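Workshop notebook, Cillus, bench room
Sep 8, 2018

Fruit ripening on the white table, second batch. Evie Mellor bought the bananas in August for the first batch and those went soft before we wrote anything useful. So now we take one banana at a time and write the same day. The code for today's fruit is 1067. I looked at the peel first, before touching: yellow over nearly the whole length, dark at the stem tip, no large brown spots.
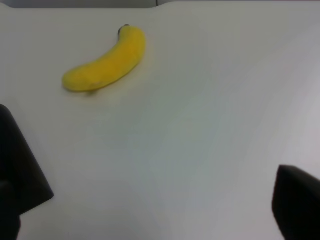
Weight is to be taken in the morning and again before we close. Humidity by the wall meter was 55 at the start and 59 after lunch. I do not think this matters much, but Urs Ammann wants it in the table, so it goes in the table. Small marks on the peel we draw on the paper sheet – pencil only, the ink came through last time.
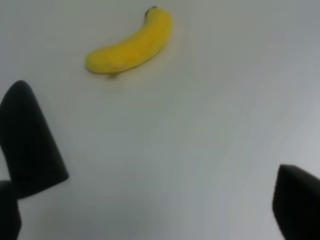 Should the banana be turned over during the day? Leave it on the same side until the evening weighing, because turning can press the soft places and then we read bruises which we made ourselves.

The next part is the covering test, which Gertraud Mayrhofer proposed. Half of the batch stays open and half is put under cloth. 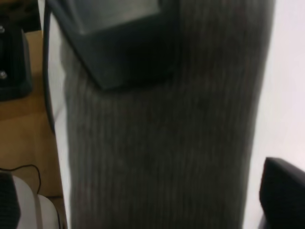 For covering we need a cloth which lets air pass and does not stick to the peel. Lorenz says cotton, I would prefer a knit. The gray ribbed one is wide enough I think, and its ribs are fine and close together, so it should not leave deep lines. To do: ask Tõnu Bite if the Flostport scale is back, and cut 2 labels more.

Filed under: Notebook, Food and Storage
Contact | © 2018 Cillus | Back to top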